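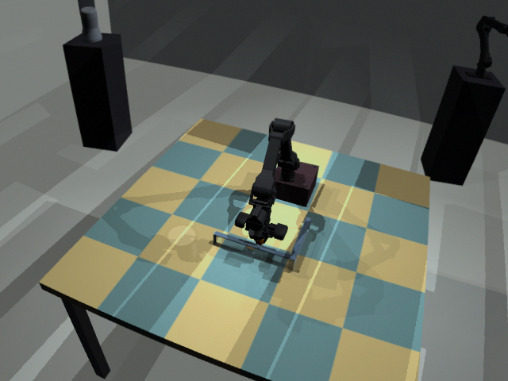 *Muted teal and sandy yellow squares on a square table top.*

# Clutus Table Paint, 800 ml

I've been selling Clutus from the shop in Hedthorpe for long enough now that I get asked the same things every Saturday, so this page has grown a bit. If you only want to know whether it'll go on your table, the short answer is yes if it's wood and yes with primer if it's shiny. The long answer is everything else.

Clutus is a water-based paint made for surfaces that get leaned on, eaten off and wiped down. It's thicker than the chalky furniture paints you may have used before and it dries harder, with a low sheen a bit like eggshell. It doesn't smell of much (my sister says wet cardboard, I don't get it myself) and brushes wash out under the tap as long as you don't wander off and have lunch first.

It comes in one size, the 800 ml tin. One tin will see you through a good-sized kitchen table with some left for the inevitable chip. If you're doing a two-colour pattern you'll need a tin of each, and yes, you'll have plenty over -- paint the bathroom stool!

## Colours

The colour chart is on the counter and I'm happy to post you brushed-out cards, which I do by hand, on real paint, because screens make a mess of anything green or blue. The muted ones sell best by a mile. People come in wanting a bright yellow and go out with something sandier, and I've had very few of them come back cross about it.

If you're pairing colours for a check, put the two cards side by side and squint. When they blur into one, they're too close and you'll lose the pattern from across the room. Go a shade lighter on one of them. Tala Haddadin, who did the tables for her café with me last December, swears by taking the cards home and leaving them by the kettle for a week.

## What you'll need with it

- **Nada primer** for varnished, laminate or previously glossed tops. Bare wood that's been sanded can go without, though pine knots will come through sooner or later if you skip it.
- **A Rebelo foam roller**, the small one. I've tried the cheap ones and they shed.
- Low-tack masking tape, a decent brand, fresh. Old tape from the back of the drawer will pull your paint off.
- Medium and fine sandpaper.
- A ruler longer than your table, or a straight bit of batten.

I don't sell the sandpaper, the hardware shop over the road does and he's cheaper than I could be.

## Putting it on

Wash the top with sugar soap, rinse it, let it dry properly. Sand it until the shine has gone and wipe off the dust with a damp cloth. If you're priming, do that now and leave it overnight.

Then it's three thin coats of Clutus. Thin! I know the first one looks dreadful, streaky and see-through, and you'll want to slap more on. Please don't. Leave four hours between coats, longer if the room is cold, and give it a very light rub with the fine paper before the last one.

It feels dry in about an hour but it's still soft underneath, so no mugs, no laptops, no cat. Treat it gently for the first few weeks while it hardens up. After that, a damp cloth and a drop of washing-up liquid will do for most things.

## Doing a check

Paint the whole top in the lighter colour first, all the coats, and leave it a couple of days before you go near it with tape. Measure the top both ways and work out a square that divides into it evenly. Most tables aren't as square as you think they are (mine is out by a fingernail's width and I've had it since college), so start your pencil lines from the middle and let any fiddle fall at the edges.

Tape round every other square along the diagonal, press the edges down with the back of a spoon, and brush a little of the *lighter* colour along the tape. It seals any gaps, so what creeps under is the colour that's already there. Let that dry, then roll on the darker one. Peel the tape while the last coat is still slightly tacky, pulling it back on itself slowly.

You can't do all the dark squares in one go, as the tape for one covers the corner of the next. Allow a weekend. Allow a podcast.

## Things people ask

**Is it all right outdoors?** Under a porch, probably. Out in the rain, no, and I won't sell it to you for that.

**Can I put a hot pan on it?** Use a trivet. Florêncio Pacheco, who helps me on market days, put a casserole dish straight down on his and there's now a permanent fruit bowl in that spot.

**Do I need a varnish?** Not for ordinary use. On a desk or a café table that gets scrubbed daily I'd add a clear coat, and I'd test it on the underside first, as some of them go yellow over pale colours.

**Will it go over chalk paint?** It will if the chalk paint hasn't been waxed. Wax has to come off completely or the Clutus just slides about.

## Ordering

Tins can be collected from the shop or posted, well wrapped. I send parcels out on four days of the week and never on a Friday, so they don't sit in a depot all weekend. Unopened tins can come back for a refund. Opened ones can't, which is another good reason to ask me for the cards first.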